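We left the parking lot at Sikley a little after nine, which was early enough to get a visitor badge and a really good cinnamon roll before the tour groups filled up. It was the Dulanetti open day, June 2018, and I'd been wanting to get in there ever since I missed the last one (my own fault, I read May on the flyer and never looked again).

Most people headed for the big packing hall. I went the other way, to the Lurcombe room, where they look after the grippers. I stayed so long that the next group came in around me!

The star of the room, for me anyway, was the cell they call Győri. It sorts and stacks soft goods, and soft goods are awful for a machine. A box has corners. A sweater has opinions. The technician on duty let us stand right at the yellow tape while she took it through its morning check, and she talked the whole time, which I loved.

She starts with the power off and the key in her pocket. Then she wiggles each finger by hand and feels for play in the pivots, because a loose pivot makes the tips close crooked and then cloth slides out sideways. After that comes a wipe of the pads with a dry cloth. No cleaner, she was very firm on that, they tried one years ago and the rubber went slick. The whole check takes 15 minutes if nothing is wrong, and there's a logbook on a string where she writes it up. The last entry had the cell at 2,294 picks since its pads were changed, and she said she'd probably get another week out of them.

Then the fun part, the pinch test. The cell doesn't go back to work until the grip has been tried on fabric things with seams, folds and odd bumps. They have bin number 307 just for this, full of hats and gloves and one very sad scarf. Five good grabs in a row and it passes. A hat gets pinched right on the center seam of the crown, down below the button, with a pad on each side.
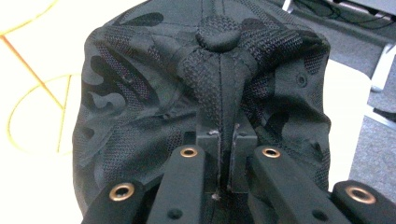 How often do the finger pads get replaced?

Every three weeks or so on a busy line, and sooner if the morning check shows a shiny patch or a torn edge. Changing a set means two screws per pad and a fresh zero for the closing position, and she says the zero is the step new people forget.

I asked if I could try wiggling a finger myself and she handed me a spare one from the bench. It was stiffer than I expected! Lunch was in the tent out back, get the chili if you go, and bring a sweater because the Lurcombe room is freezing.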